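Saarela Robotics Club — Hand Project Group
Minutes of the meeting held 31 May 2026

Present: Toivo Mustonen (chair), Teemu Mäkelä (minutes), five student members.

1. Previous minutes
Accepted with one correction. The spare tendon cord was ordered in March and has arrived.

2. Hand status
T. Mustonen reported on the Trilla hand. All four fingers and the thumb are mounted and the dark sleeve is fitted over the upper part. Finger shells stay in the light grey print. The rounded dark tips are kept for the grasp trials. 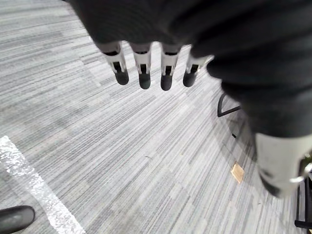
Discussion of grip force. The limit in the controller is set to 40 per cent and will stay there until the current log has been reviewed. A member asked for 50. Deferred to next meeting.

3. Calibration
The zero position has to be repeated at the start of every session. Present routine is 3 open and close cycles, then a manual check of each finger joint against the printed chart. T. Mäkelä noted that the chart still uses the old finger numbering — index was 0, now 1. To be corrected before the next build night.
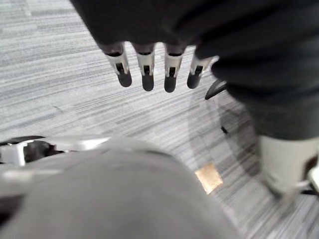 Sleeve fastening was raised. Two options, hook tape or elastic cord. The group prefers elastic cord, as it can be replaced without removing the thumb. Agreed to try it on one hand first.

4. Jokitz competition
Entry form is nearly complete. The technical summary is limited to 200 words and the current draft is over. The colour photo of the team is still missing. The rules allow fabric covers provided the emergency stop is not obstructed.

5. Parts
Quote from Brernorent for replacement servos received and read. No decision. T. Mustonen to ask about delivery time.

Actions
T. Mäkelä — correct finger numbering on chart; shorten summary.
T. Mustonen — review current log; contact Brernorent.
Student members — fit elastic cord, record result in the build log.

Next meeting: same room, after the log review is done.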